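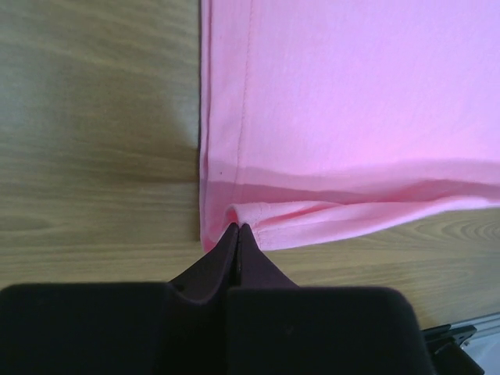
Equipment Planning for Automated Handling
Handout 4: Budgeting for a textile handling cell

Purpose of this handout

This handout supports the fourth session of the module and should be read before the seminar. It deals with the stage at which an organisation has decided that a robot may be suitable for a task and must now set out what the whole installation will cost. The case used throughout is the garment folding cell planned for the Dusesthorpe teaching laundry. Students are expected to bring a printed copy of the planning sheet issued with Handout 3.

1. Defining the task before the price

Requests for equipment are often written around a machine that someone has already seen. The module asks students to begin with the work. For the Dusesthorpe cell, the task was stated as follows: to take single cotton garments laid flat on a table, grasp them by a corner or hem, fold them and place them on a stack.

Each part of that statement has a cost attached to it. Garments laid flat by a member of staff require labour at the infeed; garments taken from a heap require a more capable vision system and a longer period of commissioning. Grasping a hem is a different matter from grasping a single layer, as the doubled cloth is thicker and more easily lifted. Narrow fingertips are well suited to picking up an edge from a hard surface, but they wear and must be replaced. A plan that says only "robot with gripper" hides all of these choices from the person who must approve it.

2. Capital costs

Capital items are those bought once and entered in the equipment register. For a small cell they normally include the arm and its controller, the gripper, any camera fitted at the wrist, the table or frame, guarding, and the computer on which the control software runs.

Two quotations were obtained for the gripper and wrist camera, supplied together as one package. Ursu quoted 2940 pounds and Markis quoted 3346 pounds. The approved limit for this line was 3000 pounds. On price alone the first quotation is within the limit and the second is not.

Students should note, however, that the two offers did not cover the same goods. The Markis price included a spare pair of fingertips, the mounting plate and delivery. The Ursu price included none of these. A fair comparison can only be made once both offers have been rewritten against a single list of requirements, with every missing item priced separately. This exercise will be carried out in the seminar.

3. Running costs

Running costs are frequently left out of first drafts. The following headings should appear in every plan, even where the amount entered is nil:

Replacement fingertips and pads
Software licences and support
Electricity
Annual inspection of guarding and emergency stops
Staff time for cleaning, resetting and clearing faults
Test garments

The last heading deserves comment. Cloth which has been pinched and folded many times in the same place loses its stiffness and no longer behaves like ordinary stock. Test garments should therefore be replaced at intervals, and the plan should state who pays for them. A mixture of weights and colours is advised, as a camera set up on pale cloth over a light table may need adjustment for darker items.

4. Integration and commissioning

Integration covers the work of making separate items operate as one. It may be bought from a supplier or carried out by the organisation's own staff. In either case it must be costed. Where internal staff are used, their hours should be entered at the full rate - an hour taken from other duties is still an hour paid for.

In the Dusesthorpe plan, integration was assigned to Vatska under a fixed price agreement, with the final payment held back until acceptance. The acceptance test should be written before the order is placed. It should name the garments to be used, the condition of the table surface, the number of attempts and the result required.

5. Contingency and timing

A contingency sum should be shown on its own line and not spread across other headings. The plan should also show when each payment falls due. Orders for the present case must be placed by the end of April if the cost is to fall within the current financial year, and suppliers' lead times should be confirmed in writing before that point.

Preparation for the seminar

Complete sections A and B of the planning sheet for the Dusesthorpe cell. List any item you consider to be missing from either quotation, and state whether you would treat it as a capital or a running cost. Draft an acceptance test of no more than one page.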